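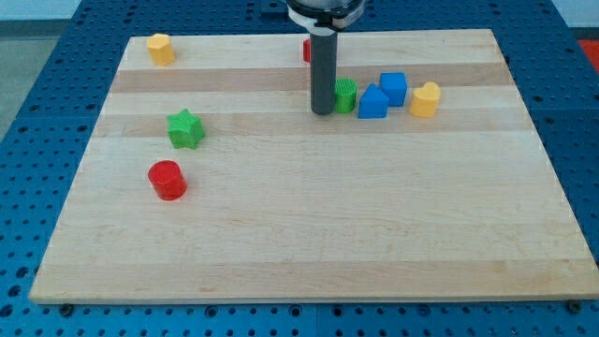
# Bench Technician, Tabletop Sorting Tasks (part-time, fixed term)

Hulisow is hiring one bench technician for its workshop in Gallton. The job is to set up, reset and log short tabletop tasks in which small plastic shape blocks are placed, pushed, grouped and separated on a maple board. The contract runs 19 weeks and can be extended once.

## The work

Each task starts from a printed layout card. The technician places the blocks on the board to match the card, checks spacing and orientation, and signs the start line in the log. When the task ends, the final layout is recorded on a blank card and the board is cleared for the next one.

Layouts come in two families. Open layouts have the blocks spread over the board, with at least one piece well apart from the rest. Cluster layouts have several blocks close together in a row, and the gaps matter. A block that is off by a few millimeters changes the task, so the layout has to be redone from the card and not adjusted by eye.

The current card set is called Zoscombe and holds 67 layouts. A full pass through the set takes up to 56 hours of bench time, including resets. Cards are revised between passes, and the technician is expected to mark up any card that is unclear or cannot be built as drawn.

## Duties

- Build start layouts from cards and record end layouts
- Inspect blocks for chipped edges, burrs and worn faces, and pull damaged pieces
- Wipe down the board at the start and end of each shift
- Check that the board has not shifted on the perforated table, and retighten the bolts when it has
- Keep the spare blocks sorted by color and shape
- Enter card numbers, start times and faults in the shared log before leaving

The board is real wood and moves a little with the seasons. Flatness is checked with a straightedge at the start of each month. Light sanding may be needed — training is given, and no one sands the board before completing it.

## Requirements

- Steady hands and good close vision, with or without glasses
- Able to tell apart the colors in the block set
- Able to stand or sit at a bench for two hours at a time, with breaks
- Comfortable with hex keys, calipers and a straightedge
- Clear handwriting and basic spreadsheet skills
- Patience with repeated work that has to be done the same way each time

No degree is required. Experience in assembly, inspection, woodworking, model making or lab support is useful. Applicants who have worked from drawings or kitting sheets should say so.

## Hours and location

Shifts are four hours, mornings or afternoons, four shifts per week. The bench is on the ground floor of the Bạch building in Gallton, with step-free access from the parking lot. Bench height is fixed; an adjustable stool is provided. Closed shoes are required, and loose sleeves and bracelets must be removed before working at the table.

Pay is hourly, at the workshop's technician grade, and includes paid training during the first week. The rate is given in the information sheet sent to all applicants.

## How to apply

Send a resume and a short note (one page or less) to the Hulisow workshop office. The note should describe one job in which you had to repeat a physical setup accurately, and how you checked it. Cover letters in other formats are accepted but will be read for the same information.

Applications are due by Oct 1, 2022. Those received in September will be reviewed as they arrive. Selected applicants will be asked to come in for a bench trial: 2 layouts built from cards, one open and one cluster, followed by a written record of each. The trial is paid at the same hourly rate. Please state in the note whether mornings or afternoons are preferred.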